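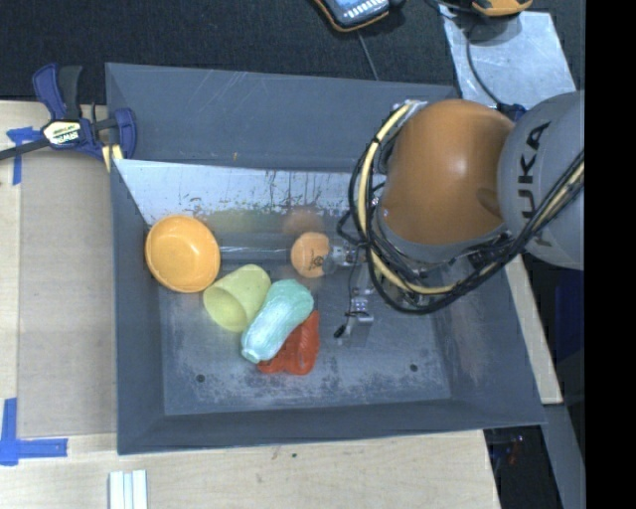

Skendberg Opens a Toy Library Where the Bowls Never Match

SKENDBERG, August – The Allora Toy Library opens its doors this month in the old Desjardins shoe store on the main street, offering families something every home already has too much of: plastic cups, plastic bowls and play food in colors no vegetable has ever worn.

The difference is that these go back.

Members may borrow up to 11 items at a time and keep them for 20 days, long enough for a child to fall in love with a toy squash and then forget it under the couch. The opening collection holds 2,399 pieces, most of them donated by local families who were very quick to drop them off and slow to leave a forwarding address.

"We asked for gently used toys," said Waltraud Engelhardt, the library's founder. "What we got was the bottom of every toy box in town. There is a lot of fruit. I have sorted pretend oranges until dinnertime and then gone home and not wanted a real one."

Play kitchens are the heart of the collection. Cups, bowls, fruit and vegetables are lent loose, by the piece, and picked out of open bins. Engelhardt tried packing them into matched sets last spring. The sets lasted one afternoon.

"Children don't want a set," she said. "They want the yellow-green cup and something to put in it that isn't a drink."

Loose lending does make for lively returns. Pieces come back in a single bin by the front door and are sorted by type before they go out again: dishes on the left-hand shelves, food on the right, and anything that can't be identified in a drawer marked Girkon, after the family that donated most of it. Parents are welcome to look through the Girkon drawer and offer opinions.

A household membership costs $3 a month. There is no fine for late returns, though Engelhardt reserves the right to mention it when she sees you at the grocery store. Lost pieces may be replaced with any toy of similar size. It does not need to be the same vegetable.

The library is suited to children from age three. Small parts are kept behind the desk and lent to older children on request. Strollers fit through the front door if you take it at an angle.

Doors open at 10 a.m. and close at 4 p.m., with a story hour at 11 a.m. for anyone who can sit through it. Families can sign up at the desk. Donations are still being accepted, with one exception.

"No more oranges," said Engelhardt. "Please print that."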